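Perception and Control, handout for lecture 3: soft stuff, and why your planner hates it
Notes by Piret Priedītis

Right, so last time we had a rigid box, six numbers for its pose, and everybody's planner was happy. Today we lose the box. A bag or a cloth doesn't have a pose in any useful sense – it has a shape, the shape keeps changing, and half of it is usually folded behind the other half where your camera can't see.

The first thing people try is a mesh. I tried it too! My first Cemov script tracked 795 points on a bag and was lovely in simulation, then fell over on real data because see-through plastic gives you terrible depth. Highlights look like holes, and the table behind shows through and gets counted as bag.

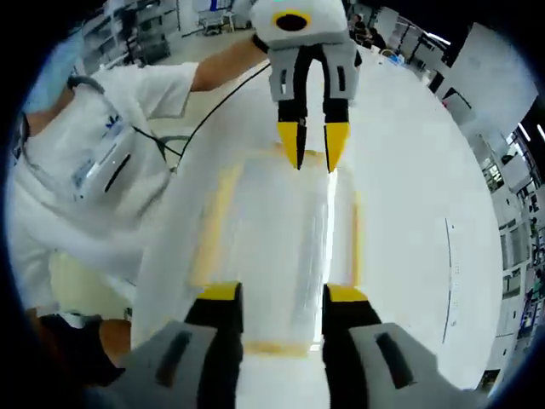

What I do now is much lazier. I keep the poses of the two grippers, how wide each one is open, and a short history of wrist camera views, and I let the policy work out the rest. With two hands the thing you really want to get right is the relative pose, meaning where one gripper is as seen from the other. If you only store each one in the world frame, a small drift in either track turns into slack or a tug, and the policy learns the drift (ask me how I know).

Timing matters just as much. The two streams in the Pristano set have separate clocks, so line them up before you do anything clever. I was once out by 26 milliseconds and spent ages blaming the network.

For the lab: load the set in Lazăr, plot the distance between fingertips over time for one episode, and mark where you think each grasp starts. Then swap with a neighbour and see where you disagree – you will, mostly at the moment of first contact. Bring the plots next time and we'll start on action chunks.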